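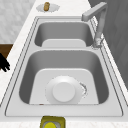
Figure 1. Double-basin steel sink in a speckled countertop (computer rendering).

Unit 4 — Washing-up, water and the habits of a household
Course notes, Everyday Life and Material Culture
Prepared by Olesia Panasiuk

Reading before the seminar: the Bruvach interviews, parts one and two, and the short essay by Petro Koval on shared kitchens. Please bring the essay on paper. We will mark passages together and it is slow to do on a telephone.

4.1 Why we study a dull task

Washing-up is done in almost every home, and it leaves very little trace in the archives. People write in letters about meals, guests, illness and money. They seldom write who washed the plates. When we want to know this, we must read sideways: household manuals, advertisements, complaints to landlords, the memories of older people.

In the last unit we spoke of cooking as a task that brings praise. Washing-up brings almost none. Several authors on our list take this as the reason it moves down the ranks of a family, from the parents to the older children and then to the younger ones. I ask you to be careful with this claim. It fits some of the Bruvach households well, but in others the grandmother did not let anyone else touch the glasses, and she was certainly not the lowest in rank.

4.2 Water that must be carried

In Bruvach the older houses had no tap indoors at the time our speakers were children. Water came from the street pump in pails. Vasylyna Mykhailiuk recorded 25 interviews there, and the pump is mentioned in nearly all of them, often before the speaker is asked.

When water is carried, it is used in order. First the glasses, then the cutlery, then plates, then pots, and what remains goes to the floor or the garden. One speaker says: "My mother could look at the water and tell you how far through the dishes we were." The order was taught very early, and many people kept it for life after the tap arrived.

Please note the term "order of use". It will return in Unit 6 when we speak of laundry.

4.3 One basin or two

With one basin, the washing and the rinsing must take turns, or the rinsing is left out. With two, they can happen side by side, and two persons can work. The change looks small, but it altered where people stand and who talks with whom. In Koval's essay the tenants of the Bondarchuk building quarrel over this for a whole winter. The building had one kitchen for each floor, and the new sinks were put in on the upper floors first. The tenants below wrote a petition with 222 signatures, which Koval prints in full at the end of the essay.

Read the petition closely. It speaks of hygiene in the first paragraph only. After this it speaks of waiting, of cold supper, and of neighbours who "stand behind one's back with a pot". For our purpose these later paragraphs are the more useful — they tell us what a queue felt like from inside.

4.4 Rinsing as a sign of belonging

Whether one rinses off the soap is a matter on which people have strong feelings. Tanvir Mridha, who gave the guest lecture on this course in January, compared families who had moved to Plelgate from different countries. Young couples often told him that their first quarrel in a shared home was about foam left on a plate. I do not suggest that soap is the true subject of such quarrels. It is the place where two upbringings meet.

Mridha also warns us of memory. People tend to say "we always did so" about a habit which is nine years old.

4.5 Points for discussion

Who in your own childhood home washed, who dried, and who put away? Was this ever said aloud?

Compare the speaker in interview 9 with Koval's petition. Both complain of waiting, but to whom?

Can a fixture in a kitchen change a custom, or does the custom decide which fixture is bought? Use at least one passage from the reading.

4.6 Written work

Write two pages on one washing-up custom you know well. Interview one older person if you are able, and ask permission before you write down the name. Barış Dağdelen will collect the papers at the start of the next seminar, and he is also the person to ask if the recordings do not open. They are kept in the Memex folder, under "Bruvach, kitchen".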